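PILBRIDGE — April 21, 2025

**Larkitz will take your orphaned lids, mismatched forks and third-best spatula**

Larkitz, the kitchen lending library on the ground floor of the old Plandari warehouse, opens its spring intake today and would like the town of Pilbridge to look in its drawers.

The library lends cooking equipment to anyone with a Pilbridge address and a reasonable expectation of returning it. Members borrowed 3077 items last year. The most popular was the large stockpot. The least popular was a melon baller, which left the building once and came home the same afternoon.

"People think we want the good stuff," said Kristof Smits, who runs the lending desk. "We'd love the good stuff. What we get is fondue sets. We have plenty of fondue sets, and I would ask everyone to read that sentence again before driving over."

This year's intake is aimed at everyday tools: ladles, whisks, tongs, turners, graters, rolling pins, and baking pans that still lie flat. Small appliances are welcome if they come with all their parts and a plug that has not been repaired with tape. Knives should arrive wrapped. Last spring one arrived in a sock, and the desk would prefer a tea towel. 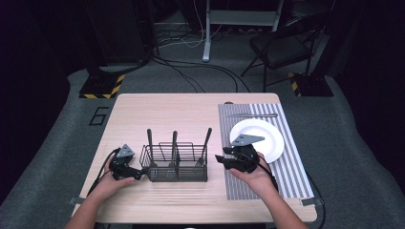
*Utensil caddy, plate and knife on a table*

New for this season is the starter kit, a loan meant for people moving into a first apartment or coming out of a kitchen renovation that was supposed to take a week. Each kit holds 12 pieces, goes out for up to two months, and costs nothing beyond the regular membership. Borrowers choose between a stovetop kit and a baking kit. Farhad Heydari, who put the lists together, said the garlic press was the subject of three meetings and is in neither.

"I lost," he said. "I'd like that in the release."

The library is also retiring its late fees. In their place, members with overdue items will get a phone call from Lucienne Besson, who is friendly, patient and very hard to get off the line. During a trial over the winter, 193 overdue items came back. Several people returned things that weren't ours.

The longest overdue item remains a waffle iron borrowed by a household on Seixas Street. Larkitz knows which household. Larkitz is not angry — it would just like to see the waffle iron again.

Membership now stands at 700, and there is no waiting list. To join, bring proof of address and pick up a card at the desk. Cards issued during the intake are good until the end of September next year.

Donations are accepted at the side entrance during normal opening hours. Please wash everything first. Please do not leave boxes outside overnight, as the raccoons have started to treat it as a delivery service. Items we can't lend will be passed along to the Pilbridge swap shelf, where the fondue sets also live.

**Contact:** Nkrumah Issahaku, press and general inquiries, at the Larkitz front desk. Questions about donating large appliances should go to Saeed Vahidi, who will say no, but nicely.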